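We've had the Traron two-arm kit from Dorov on trial at Clindthorpe since March, and I said I'd write it up. Setup took two of us 11 hours, mostly cabling. The job we gave it is small bottles and a yellow container on a wooden table. 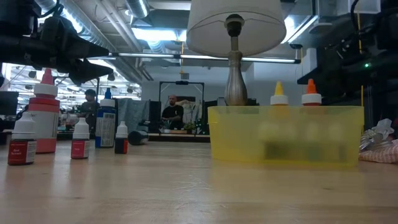
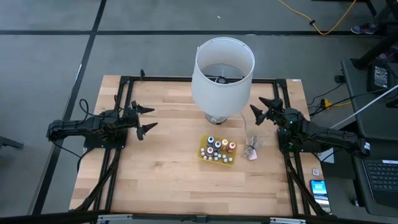
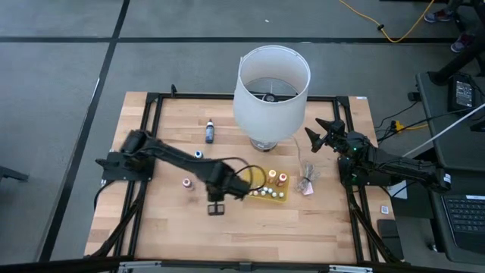 Can you buy one arm on its own?
Dorov only sells them as a pair – we asked. The Siu kit comes singly, but the wait was 8 weeks.

The grippers are good. The manual is 56 pages and the calibration part is hard going. We're keeping it for another month.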